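Rod tip height drifting on the push cell, wood board on pegboard

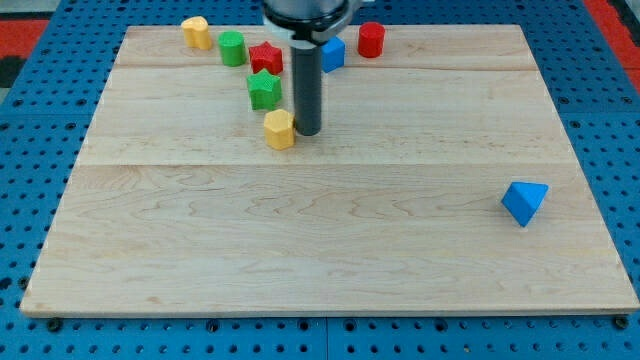
nutgate_cell
Second month on this push cell and I still can't hold tip height over the whole board. The arm pushes small plastic blocks around on a maple-like board with a black rod straight down off the flange. Board is fastened over blue pegboard. Tip is supposed to run 2 mm off the wood. I teach the plane from three points, near left, near right, far center, and it's good when I leave it. A shift later it rubs near the far seam and rides high at the near edge.

What I've done so far:
Re-torqued the flange screws. They hadn't moved.
Swapped the rod for the spare. Same result.
Checked joint zero against the marks, all fine.
Log says 1076 cycles between the last teach and the first rub.

Controller is a Dhillon, two firmware versions back. Looking for an order of operations before I start pulling things apart.

hluong
What's the board held down with, and where? If it's only fastened along one edge the rest is free to lift. A glued-up board that size cups across the seams when the humidity changes. Your seam is where it rubs. I'd put a straightedge on it before touching the arm.

nutgate_cell
Black fasteners at the near corners. Far edge has nothing on it except gravity. Straightedge is in the other building, will get it this afternoon.

wbednarek
Disagree with starting at the board. Wood doesn't move 2 mm in one shift in a heated room. A rod that long on a ring collar will tilt if the collar creeps, and a small tilt at the collar is a large error at the tip. Flange screws being tight tells you about the flange. It tells you nothing about the clamp on the rod.

Put an indicator on the rod just below the collar and another near the tip. Push the tip sideways by hand and let go. If it doesn't return to zero at both, that's your problem.

hluong
He swapped the rod and got the same thing.

wbednarek
He swapped the rod and kept the collar.

fustance_tech
We run a similar setup at Fustance, different arm. Two things.

1. Three points is too few for a wood surface. You're fitting a perfect plane through something that isn't one. Use 8 points and look at the residuals. If they're random, it's your touch-off. If they bow, it's the board.

2. Clean the tip. Ours picked up a film from the blocks and the touch-off read differently depending on what was stuck to it. Alcohol wipe before every teach, no exceptions.

nutgate_cell
Straightedge across the seams: light under it in the middle of the far half, feeler says 0.6. Along the grain it's flat. So the board is cupped, but that doesn't get me to a rub from 2 mm.

Doing the collar test next.

palletjack9
Just put foam under the board and let it float. Problem gone.

wbednarek
Please don't do that. A floating board means the touch-off force moves the surface you're measuring. You'll get a different number at every speed.

palletjack9
Works for us at low speed. Not everyone needs 2 mm.

hluong
If you need a compliant tip there are spring-loaded holders for that. Compliance in the tool is fine, you can characterize it. Compliance under the work surface changes with where you push.

nutgate_cell
Collar test done. Indicator near the collar came back to zero. Indicator at the tip came back to 0.4 off, and it did it again in the other direction. Pulled the collar. The split side was bottomed out, faces touching, so the screw was tight and the clamp wasn't gripping any harder. The rod was walking down through the collar a bit at a time. There's a polished band on it where it had been sliding.

Both rods measure slightly under nominal, which explains why the spare did the same thing.

wbednarek
There it is. Don't shim it with tape. Either get a collar bored to the rod you have or a rod that's on size. And scribe a witness line on the rod right at the collar edge so you can see it move without an indicator.

fustance_tech
Also torque it in two passes. First pass snug, check the gap at the split with a feeler, second pass to value. If the gap is closed, stop, because the torque reading means nothing from there.

hluong
Fine, the collar was the big one. The 0.6 in the board is still real and it will show up as soon as the rod stays put. Fasten the far edge too.

nutgate_cell
Agreed on both. New collar came from Niltness, bored to the rod. Current state:

Collar on, two passes, gap still open after the second.
Witness line scribed.
Far corners fastened, slotted holes so the wood can move across the grain.
Blocks off, board wiped, tip wiped, 8-point teach.
Worst residual 0.3, and yes, it bows in the middle of the far half.

Ran 200 cycles with the blocks back on. No rub marks, witness line hasn't moved.

wbednarek
200 isn't much when your failure took over a thousand. Leave it running and post the number when you get past the old one.

hluong
Check the slotted ones again in November when the heat comes on. They want to be snug enough that the board doesn't shift when a block jams against the rod. That's the one case where slots bite you.

nutgate_cell
Will do. Added to the maintenance sheet: tip wipe every teach, witness line at start of shift, split gap monthly. Does anyone bother re-zeroing the joints after a collar change or is a tool frame update enough?

fustance_tech
Tool frame only. You haven't touched the joints.

wbednarek
Tool frame, and save the old one under a different name first.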